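# Alles hängt am weißen Faden

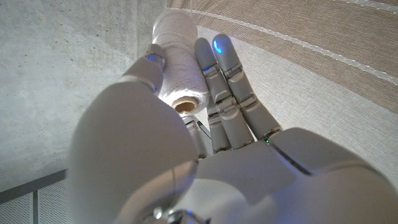
*Von Hedda Brinkschulte, Redakteurin Wohnen & Werkeln*

Ich gebe es zu: Ich habe eine Schublade nur für Schnur. Früher lag darin ein einziges Knäuel, braun und kratzig, mit dem ich Tomaten hochgebunden und Pakete an meine Tante verschnürt habe (beides mit wechselndem Erfolg). Inzwischen ist es eine kleine Sammlung, und am liebsten greife ich zur weißen Rolle. Die passt einfach überall dazu!

Angefangen hat das im Februar in Tromomberg. Dort gibt es einen Kurzwarenladen, in dem Garne und Bänder bis unter die Decke gestapelt sind, mehr als 700 Sorten, sagte man mir an der Kasse. Ich wollte Knöpfe. Gegangen bin ich mit drei Rollen Schnur und ohne Knöpfe.

Zu Hause ging es dann los. Erst die Geschenke: Packpapier, zweimal herum, Schleife, fertig – Klebeband brauche ich kaum noch. Dann die Kräuter, die jetzt bündelweise über dem Herd baumeln. Dann die Postkarten an der Flurwand, mit kleinen Klammern aufgereiht. Und als der Bezug vom Lesesessel an der Unterseite aufging, habe ich auch den mit Schnur und einer dicken Polsternadel wieder zugezogen. Schön ist anders, aber wer schaut schon unter einen Sessel?

Beim Kauf achte ich vor allem auf die Wicklung. Gute Schnur sitzt stramm auf der Rolle und läuft ab, ohne dass sich gleich fünf Lagen auf einmal verabschieden. 100 Meter reichen mir locker durch einen Sommer. Für Rouladen und Rollbraten kommt übrigens nur ausgewiesenes Küchengarn in den Topf, das liegt bei mir getrennt.

Und noch was zum Anfang der Schnur, den man ja ständig sucht: Ich klemme ihn nach jedem Gebrauch unter die letzte Windung. Meistens jedenfalls.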